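About the Kleinschmidt School of Hospitality

The Kleinschmidt School of Hospitality is an independent vocational school in Brarnthorpe. We prepare students for work in dining rooms, banquet services, small hotels and residential catering. The school is governed by a board of directors and led by its principal, Waltraud Kohlhase, who joined the teaching staff as an instructor in banquet service and was later appointed to her present post.

Our history

The school was founded 33 years ago to train dining room staff for the hotels along the Irholm road. Classes were first held in the function room of a hotel that has since closed. When the hotels began asking for people who could also take reservations, manage a storeroom and keep simple accounts, the course of study was widened, and the school moved to its present building on the north side of Brarnthorpe. A second site in Irholm opened later and is used mainly for evening classes.

The name Kleinschmidt is that of the family who gave the first lease. The family has no part in the running of the school today, although its name remains on the annual award for service, presented each August at the closing ceremony.

Programs of study

The school offers 5 programs. The Certificate in Dining Room Service is the oldest and remains the largest. It is followed by certificates in Banquet Operations, Front Office Practice and Residential Catering, and by the Diploma in Hospitality Supervision, which is open to applicants who already hold one of our certificates or who can show equal experience at work.

Certificate programs run for 8 months. The diploma takes 2 years of part-time study. All programs include a work placement with an employer approved by the school. Students on placement are visited by a member of the teaching staff, and the employer's written report forms part of the final grade.

Admission

Applicants must have completed high school or hold an equivalent qualification. No earlier experience in hospitality is required for the certificate programs. Each applicant is invited to an interview, which may be held at either site or by telephone. Applicants whose first language is not English are asked to complete a short reading and listening test. Fee assistance is available from the Ponier Fund, which is managed separately from the school. Application forms may be requested from the admissions office in Brarnthorpe.

Teaching

Classes are kept small enough for every student to practice under the eye of an instructor. Written work covers food safety, menu terms, billing and the law as it applies to employers and guests.
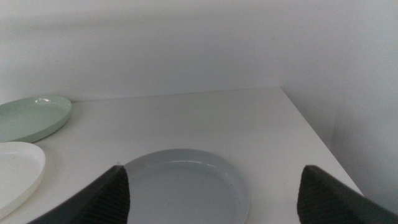

Instruction in table service begins with carrying, placing and clearing, and students practice these until they can be done quietly and without hurry. They then go on to the choice of tableware. A white tabletop takes plates of different colors well, and a pale mint-green oval plate calls for different thought about the placing of food than a round one does. Students are asked to give their reasons for each choice and to hear the views of their classmates. The same unit deals with storage, breakage records and the ordering of replacements.

Our employers

Graduates of the school work in hotels, care homes, conference centers and private clubs throughout the district. Employers who wish to offer placements should write to the placement office, stating the type of work and the hours proposed. The office visits each new employer before a student is assigned.

Visiting the school

Prospective students and their families may tour the Brarnthorpe building by appointment. Tours of the Irholm site are given in the early evening, before classes begin.

Page last reviewed 2023-04-03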